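**Moving a group out of a social network without losing the member list** – notes from the Galtley migration, April 7, 2018

1/ Pluken lets a group owner export members, posts and files. The export is three separate archives. They do not share an ID column. Plan for that before you click anything.

2/ The member archive is a CSV with display name, join date and role. Email is included only for members who set their address to "visible to group owners." The default is hidden. In our group most people had never touched it.

3/ So the first step is a pinned post asking members to change that setting. Path on desktop: Settings > Profile > Contact > Who can see this. On the phone app it's under Account, one level deeper, and labeled "Reachability."

4/ Leave the post pinned for 15 days. The export reads the setting at the time you request the file, so a member who switches it back early will drop out.

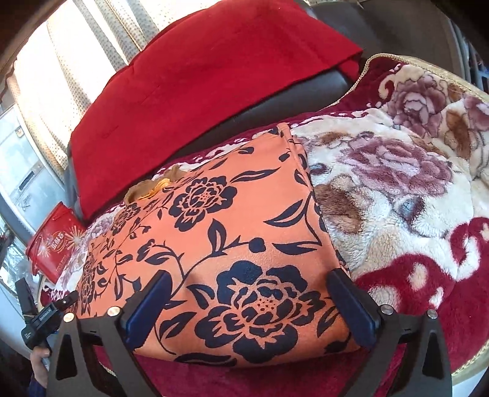
5/ Post archive next. Pluken splits it at 2,000 posts per file and numbers the files from zero. Comments sit in their own folder, keyed to the post's short link. If a post was edited, only the last version is in there.

6/ Polls export as plain text. The question and options survive, the votes don't. If you need the results, open each poll and copy them by hand before you close the group.

7/ Pinned posts lose the pin. Write down the order.

8/ Import side: Pestmont takes the member CSV as is, provided the header row is lowercase. Ours wasn't. The error message said "file empty" – it means "no header I recognize." Rename the columns and upload again.

9/ Pestmont sends an invitation to every address the moment the import finishes. There is a checkbox to hold them, on the second screen, below the fold. Check it. You want the posts in place before people arrive.

10/ Roles do not map one to one. Pluken has owner, moderator, member. Pestmont has admin and member. Moderators come in as members, and you promote them one at a time from the roster page.

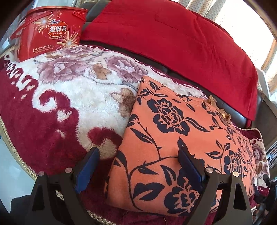 11/ Jyoti Mittal replied to the last one that moderators can be promoted in bulk if you tag them first: make a tag called "mod," filter the roster by it, then use Change Role on the filtered list. I tried it on a test group and it works. Use that.

12/ Files: anything over the attachment limit is skipped without a warning. Compare the file count on the import report with the count in the archive's index.txt. We were short by 2, both scanned PDFs. Uploaded them manually.

13/ Shakuntala Gautam asked about photos. Albums come across as single posts, one per picture, dated to the day of the import. I found no setting that keeps the original date. Thakur has a converter that rewrites the dates first, but it needs the paid tier and I haven't run it.

14/ Do not delete the old group right away. Set it to read-only, change the description to the new address, and turn off join requests. Old links in people's mail still point there.

15/ Pluken holds a deleted group in a recoverable state until you confirm by email. After that the short links are released and can be claimed by anyone. We're leaving ours read-only until October.

16/ Column names Pestmont accepts, for anyone doing this: name, email, joined, role. Extra columns are ignored. Save as UTF-8 or accented names will break.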